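Kitchen tips: grinding spices by hand, with some help from robot trials

Most advice on using a mortar and pestle comes down to "grind until fine." The tips on this page come from a simulation study of robot grinding run by Oleksandra Antoniuk and Kheri Wanyama as part of the Vorkari project. They wanted to know which pestle motions a robot arm could learn and which ones gave an even grind. A good share of the results carries over to anyone with a jar of coriander seed and ten spare minutes.

How the trials worked

A simulated arm was given a mortar, a pestle and a load of virtual seeds. In each trial it tried a path for the pestle: straight up and down, circles, figure eights, or a mix. The software scored the run on two things, how even the particles were at the end and how many went over the rim. The arm then adjusted its motion and tried again. The team kept 2943 trials for the analysis after throwing out the ones where the simulation itself went wrong, such as seeds sinking through the floor of the bowl.

The last 500 trials started from different pestle angles, so the arm could not just memorize one path.

Tip 1: Crack first, then circle

The best-scoring runs had two stages. The pestle went straight down in short strokes until the whole seeds were broken, and only then started to circle. Runs that circled from the start chased whole seeds around the bowl and pushed them up the wall. At home, press and tap until you stop hearing seeds skip, then start your circles.

Tip 2: Fill less than you think

Scores dropped quickly once the load covered more than the bottom third of the bowl. If you need a lot of cumin for a big pot of something, do it in two batches and mix them at the end.

Tip 3: Use the wall

The floor of the mortar does the cracking. The finer grinding happened where the floor meets the wall, with the pestle leaning outward and dragging along the curve. The arm found this by itself after a long stretch of working only in the middle. Lean the pestle until you feel it rub against the side, and keep the circles slow.

Tip 4: Sweep back to the center

Every so often the better runs made a wide, light pass that brought material down from the wall. There was almost no pressure in it. A spoon or a stiff pastry brush does the same job faster, and I would use one for anything sticky, like cardamom or garlic.

Tip 5: Don't push harder, push longer

Pressing harder helped with cracking and did very little after that. In the circling stage, high force mostly packed the powder into a cake on the floor of the bowl. Moderate pressure for a longer time gave a more even result. This is also easier on the wrist.

Tip 6: Hold the pestle where you can steer it

The arm controls the pestle from its far end, with the working tip down in the bowl. A grip that high gives a long reach, and small errors at the hand become larger ones at the tip.
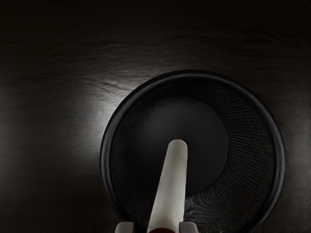
Fatemeh Pakzad wrote in to say that she gets much better control holding the pestle low, with her little finger almost at the rim, and asked whether the arm had been allowed to try that. It had not. The grip point was fixed for the whole study, so the results say nothing about low grips against high ones. For what it's worth, I hold mine in the middle for cracking and lower down for circling.

What doesn't carry over

The simulated seeds were all dry and all the same size. Real peppercorns vary, and fresh ginger or chilies behave in a completely different way. Oil is missing from the model too, so take Tip 5 with some care if you are grinding nuts or sesame – they turn to paste sooner than a dry spice does.

The bowl was also fixed in place. Yours probably slides. Put a damp cloth under it, folded once, before you start.

Wanyama's plan is to repeat the trials on a physical arm in November, with real coriander and a set of sieves to check the particle size. If the order of the tips changes after that, I will update this page.

Quick settings for common spices

Coriander: short crack, long circle.
Black pepper: long crack, and cup a hand over the bowl.
Cumin: almost no cracking, go straight to leaning on the wall.
Coarse salt: circles only, light pressure.

Last updated 19 Jun 2024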